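Reducing Echo in a Shared Classroom
Final Project Report, Introduction to Building Acoustics
Slamet Oei
Tuesday, May 28, 2019

Background

Room 74 in Stoner Hall is used for small lectures in the morning and for group work in the afternoon. Students who sit in the back rows have complained for years that they can hear the instructor but cannot make out the words. The room is not noisy from outside. Its windows face a lawn, and the ventilation was replaced before I enrolled. The trouble is that sound stays in the room too long after it is made.

The time it takes for a sound to fade by 60 decibels is called reverberation time. A classroom for speech should have a short one, well under a second. When the time is longer, the end of one syllable covers the beginning of the next. Vowels are loud and last a while, and consonants are quiet and short, so the consonants get lost first. People with hearing loss and people listening in a second language are affected the most. I am in the second group, which is part of why I chose this topic.

The goal of the project was to find out which surfaces in the room were causing the long decay and to test a low-cost treatment that could be taken down without leaving marks. The department allowed me to use the room on evenings and weekends starting in January.

How the room was measured

I used the balloon method. A balloon is popped at the front of the room where the instructor stands, and the sound is recorded at several listening positions. The recording is then filtered into bands and the slope of the decay is read for each band. A balloon is not a perfect source. It puts out little energy at low frequencies, and no two pops are the same. To deal with this I took several pops at each position and averaged them.

There were 5 listening positions: two in the front half of the room, two in the back half, and one beside the door. The recorder stood on a tripod at the height of a seated person's ears. Everyone except me left the room, and I stood in the same corner each time. Doors and windows were closed. I turned the ventilation off at the wall switch and waited for the fan to stop before each set.

I also ran a simple word test. A classmate read lists of short words from the front, and listeners in the back row wrote down what they heard. The lists were made up of pairs that differ in one consonant, such as "cap" and "cat." The same listeners came back for the second round after the treatment was in place, with the lists in a different order.

Hard surfaces

Most of the room is hard. The floor is vinyl tile, the walls are painted block, and the ceiling is plaster with no tile or fabric on it. In an empty room with these finishes, nearly all the sound that reaches a wall comes back.

The whiteboard deserves its own mention. It is large and smooth, and it takes up a part of the wall where no soft material can go, because the board has to stay usable. A board like this reflects middle and high frequencies almost completely. For a talker who turns around to write, it sends the voice back toward the class, and this helps a little. For sound coming from the class it acts as one more bare wall. I counted it as untreatable in my calculations and put all of the new material on the side and back walls.

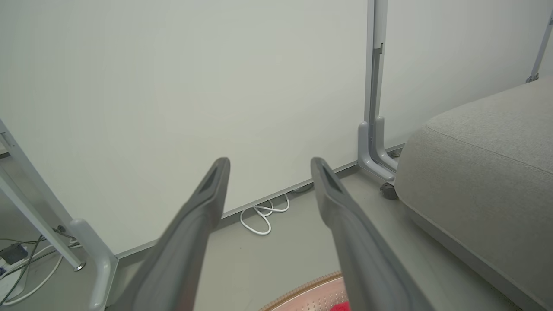 Treatment

I looked at three materials: mineral wool panels, polyester felt, and heavy curtains. Mineral wool absorbs the best for its thickness but has to be fully wrapped. Curtains were ruled out since the room has no track and I was not allowed to drill. I settled on polyester felt sold under the name Parkia, 2 inches thick, which could be cut with a utility knife and hung from the picture rail with hooks.

The panels were made in the wood shop at Osman Hall. Each one is a light pine frame with felt stretched over the front and stapled at the back. I left an air gap behind each panel, because felt works better at lower frequencies when it stands away from the wall. My first panels twisted after a few days. The pine was still green when I cut it. I rebuilt them with dry stock and added a cross brace, and these have stayed flat.

Panels were hung on the back wall first and then on the side walls. I placed them across from bare areas wherever I could. Two parallel hard walls produce a fast repeating echo called flutter, which was easy to hear in Room 74 by clapping near the middle. With one of the two walls covered, the flutter was gone from the places where I had marked it.

Results

Reverberation time went down in every band at and above 500 hertz. The largest drop was at 4000 hertz, where felt of this thickness absorbs very well. At 125 hertz the change was too small to separate from the normal difference between one balloon and the next. The position beside the door changed less than the others — it sits in an alcove with no panels in it.

The word test improved for all but one listener. Most of the mistakes that were left involved "f" and "th," which are hard to tell apart even in a good room.

Instructors who used the room after the panels went up were asked for comments. Two said they did not need to raise their voices as much. One said the room felt "dead" and that she preferred it before.

Problems and limits

The room was measured empty. People absorb a lot of sound, so a full class would have a shorter decay both before and after treatment, and the improvement would be smaller than my numbers show. The word test used a small group of friends and should not be given much weight.

The low frequencies remain a problem. Thicker panels or corner traps would help, but they take up floor space and cost more. A suspended ceiling would probably do more than all of my panels together, and I would suggest that the department get a price for one before buying any more felt.

The panels are still up in Room 74. The hooks should be checked each semester, and the two panels nearest the door need new staples along the bottom edge.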